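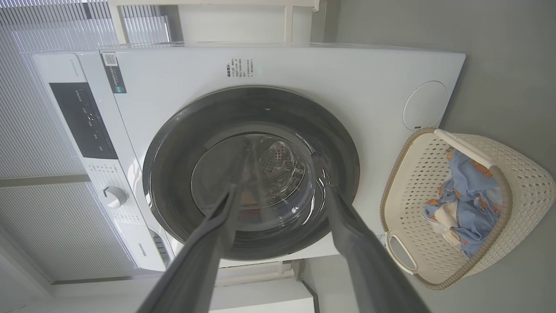

Culik Opens Laundry Collection to Home Teams Across Grarnasley

GRARNASLEY, April. Culik, a maker of training tools for household robots, today announced that its laundry collection has reached 3,631 recorded examples and will now grow to include new homes, new machines and new operators. The collection, called Pondeo, is a growing library of short recordings in which a person guides a two-armed robot through an everyday chore. Learning systems then study the recordings and try to carry out the same chore on their own.

Pondeo began with one task, unloading a dishwasher. Laundry came next, and it has quickly become the part of the project that people on the team talk about most. A load of wash asks a lot of a robot. There's a heavy round door to pull open, a drum to reach into, soft things that never fold or fall the same way twice, and a basket that may end up in a different spot each time.

"We love laundry," said Zdeňka Vrabec, who leads data collection at Culik. "A shirt is a new shape every time you let go of it. You can record the same person moving the same shirt all afternoon and get something fresh out of every single take, and that is exactly what a learning system is hungry for!"

Each example in Pondeo is recorded from several cameras at once. One looks down from the head of the robot and takes in the machine, the floor and the basket together. The others ride at the wrists, close to the fingers, where the fine work happens. The arm positions are saved alongside the video, and the operator adds a short spoken note at the end of each take, such as "opened door, second try" or "sleeve caught on rim."

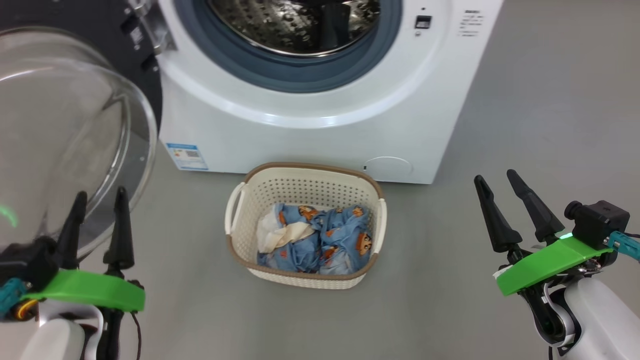

Takes are kept short on purpose. An operator may spend one stretch on the door alone, another on moving clothes between drum and basket, and another on picking up a single piece of cloth and setting it down again. Between takes the basket is shifted or turned and the clothes are tossed by hand, so that the system doesn't learn to expect them in one place. Missed grabs stay in the collection, labeled as misses. The Culik team has found these very useful when teaching a robot to notice that its fingers have come up empty and to go back for another try.

Front-loading washers are the main focus this season. Clear doors and shiny steel drums are hard on cameras, and reflections shift with every change in the light, so operators are asked to record in the morning as well as late in the day, with blinds open and blinds closed.

Seven operators recorded the first round. Nawal Gaber, who came to the project after years of repairing sewing machines, recorded more takes than anyone else in the group.

"The first day I kept overshooting the door," said Gaber. "By the end of the week my hands just knew how far to go. I got very fond of the slow ones, where you ease a bit of fabric over the edge and it all comes along in one go. You want to cheer, but the microphone is on."

The next round will take place in 92 homes in and near Grarnasley. Culik will work on it with Escobar, a local training center that will teach new operators to guide the arms. No background in robotics is needed. Training takes place at Escobar's workshop, and operators are paid for their training time as well as for recording.

"People who do laundry every week already know the hard part," said Marjorie Sugden, head of courses at Escobar. "They know how a wet towel pulls and where socks hide. We teach them the controls, and they bring all the rest. I can't wait to see what they come up with."

Households taking part will be able to watch every recording made in their home before it is added to Pondeo, and may ask for any take to be removed. Faces, mail and family photos are blurred before anyone outside the recording team sees the video.

Culik will share a starter set of 200 laundry examples with schools and small research groups this summer, free of charge. The set comes with all camera views, arm positions and typed copies of the operators' notes. Groups that would like a copy, and residents who would like to train as operators, can write to Hala Badawi at the Culik office in Grarnasley.

Media contact: Naima Abdel Hamid, Culik press desk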